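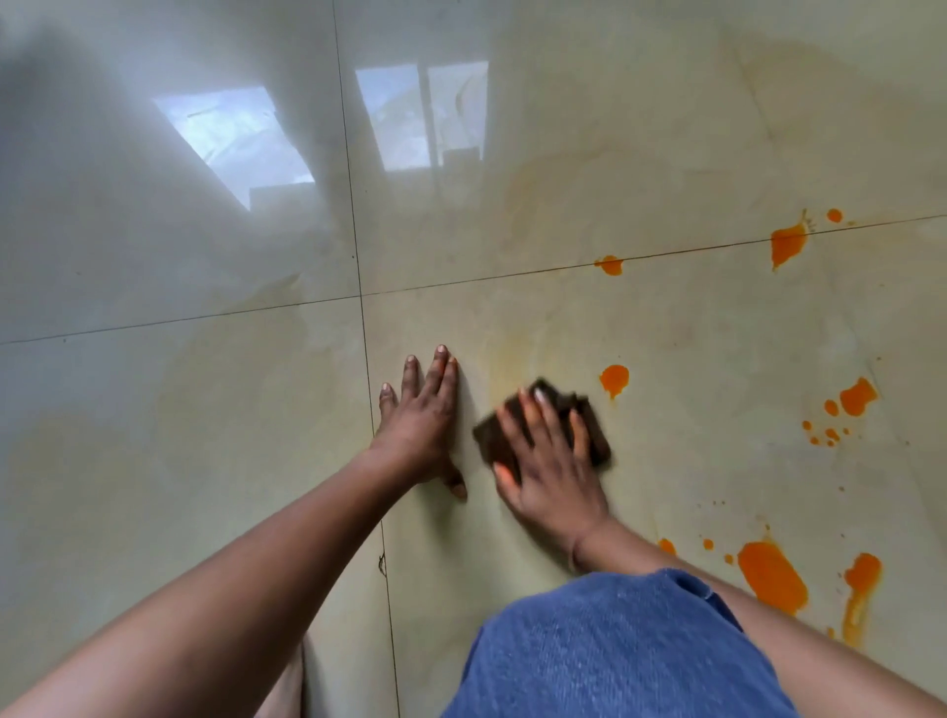

Have you ever been told that food is fine if you pick it up within five seconds? Lots of people say it. Grown-ups say it too, usually with a biscuit in their hand. But who timed it? And how would a germ know when five seconds were up?

Let's be suspicious and look at it properly.

## What is a germ, anyway?

Most of the germs people worry about are bacteria. They are living things, and they are tiny. If you lined up 1,000 ordinary ones end to end, the line would only be a couple of millimetres long. They can't jump, and they don't have legs. Some can swim with a sort of whirling tail, but only where it's wet.

So they don't race towards your toast. Your toast lands on top of them. Any germs that touch something sticky or damp can be carried off straight away, before you have even said "one".

## Does waiting make a difference?

A bit. Scientists have dropped food on different surfaces and checked what came away with it. Food left for longer often picked up more bacteria, so the rule isn't complete nonsense. But some bacteria moved across in less than a second - and that spoils the rule, doesn't it?

What you drop matters a lot. Watermelon is very wet, and it picks up far more than a dry sweet does. The floor matters as well, and you might guess wrong about it.
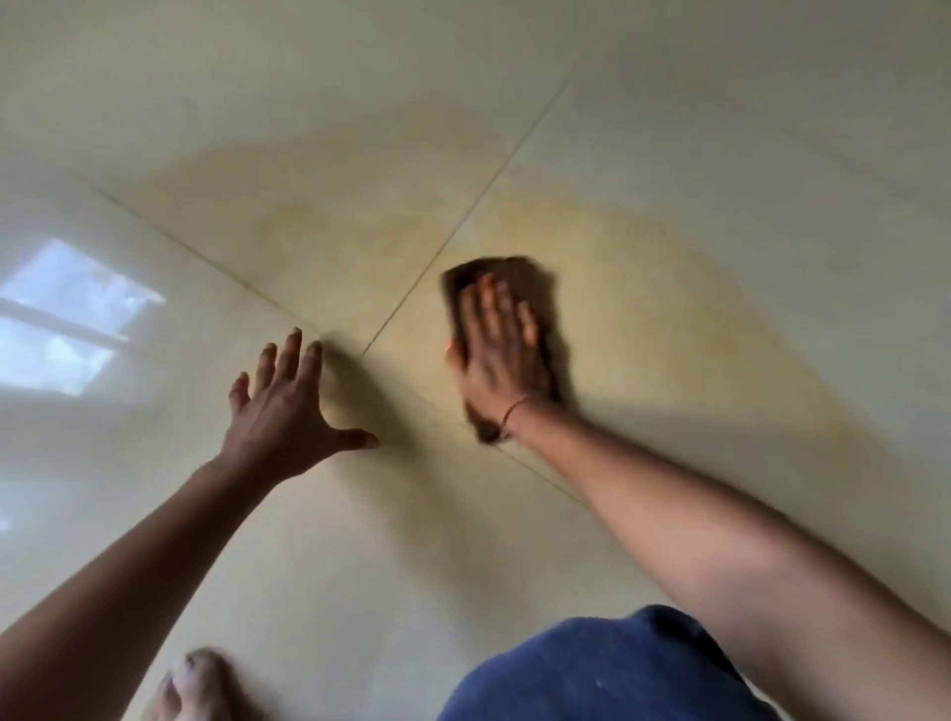
In one set of tests, carpet passed on fewer bacteria than tile or steel. That doesn't make carpet clean! Bacteria can sit down among the fibres, where your food doesn't touch them.

## "But it looks clean"

Be careful with this one. You can't see bacteria without a microscope, so looking won't tell you much. A dusty floor might have very few nasty germs on it, and a shiny one might have plenty if raw chicken juice dripped there.

## "I've done it and I was fine"

My friend Despina says she has eaten 35 dropped crisps and never been ill. I asked if she wrote them down. She didn't.

Even if she's right, it only shows that those crisps didn't make her ill. Most germs are harmless to most people. The trouble is that you can't tell which sort you've got by counting to five.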